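Search this site Go

Good habits at the cloth table
By Malsha Bandara, January
Last updated 4:10 pm

I've been nagging everyone at Gredeo about our house rules for fabric work, so Solange Carré told me to put them on a page and stop nagging. Fine! The rules fit on 2 sheets, and these are the bits I care about most. Gilles Delorme wrote the first set and I've been scribbling on it ever since.
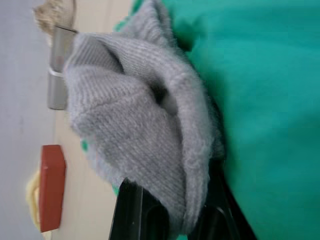 GRIP AND CONTACT

A gray knit sock, pinched low between the two fingers. Our rule is to close only until the fabric bunches, then stop squeezing. Ribbed knits shed fuzz, so we wipe the fingertips every 10 picks – yes, even when you're in a hurry.

For anything bigger, like the folded red knit with an arm on each side of the table, the second arm waits until the first one has called its move. Both run at the slow setting while people are near, and whoever holds the stop button does no other job.
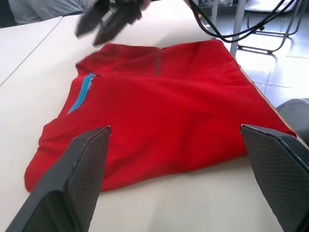 Thierry Besnard thinks that last one is too strict and wants it dropped for short runs. I said no – we can talk about it when the Illow people visit. Send me your own edits before then, please!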